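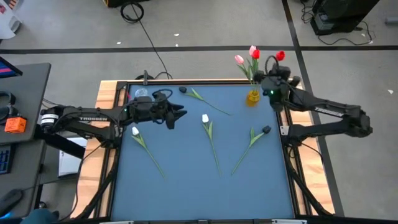
Artificial tulips collect dust at the base of the petals and along the crease where the leaf joins the stem. Both areas need to be reached before the stems go back into a vase, and this is difficult with the stems bundled. Work with the stems apart on a flat, non-slip surface. A large blue mat on a wood-topped table is suitable: white and black tulips both read clearly against blue, and loose fibers or flakes of coating are easy to spot. Lay each stem with clear space on both sides so the leaves do not hook into one another.

Checking the material

Most artificial tulips fall into one of two groups. Fabric heads show a weave at the petal edge and fray when rubbed. Foam or latex-type heads feel slightly tacky and spring back when pressed. Test dye fastness on the underside of one petal with a damp white cloth. Any color on the cloth means dry cleaning only. Black and red are the usual offenders.

Dry cleaning

Use a soft brush with bristles of 3 cm or so and work from the center of the bloom outward. A hair dryer on the cool setting clears the inside of the cup - hold it at arm's length, as warm air softens glued joints. Wipe leaves from stem to tip with a dry microfiber cloth.

Wet cleaning

Mix 1000 ml of lukewarm water with a few drops of clear dish soap. Keep the water below 32 °C. Dip the head, move it gently for a few seconds, then rinse in plain water. Do not soak. Wire cores rust at the cut end, and the rust travels up inside the plastic sleeve where it cannot be removed. Shake off the excess and hang the stem head down until dry, overnight in most rooms.

Straightening stems

A stem stored in a box takes a bend. Hold it on either side of the bend and correct in small movements. Repeated sharp bending in one place breaks the wire. If the sleeve has split, close it with floral tape, stretched as it is wound so that the wax grips.

Returning stems to the vase

Translucent vases, amber ones included, show the cut ends and any tape, so put the tidiest stems at the outside. Small vases also tip easily under long stems. Add clean gravel or glass beads to a depth of 2 cm for small vases, more for tall ones. Insert the straightest stem first and use it as the center. Let the others lean outward at differing heights. Pink and red hold together well as a base pair, with white added last where a gap remains. Black heads are best kept low, as they disappear against a dark wall.

Storage

Wrap each head in plain tissue and lay the stems flat, heads alternating end to end. The Pilham flat box takes 11 stems in a single layer. A second layer crushes the first. Keep the box away from radiators and windows; red fades before any other color. Check stored stems in September, before the heating comes on.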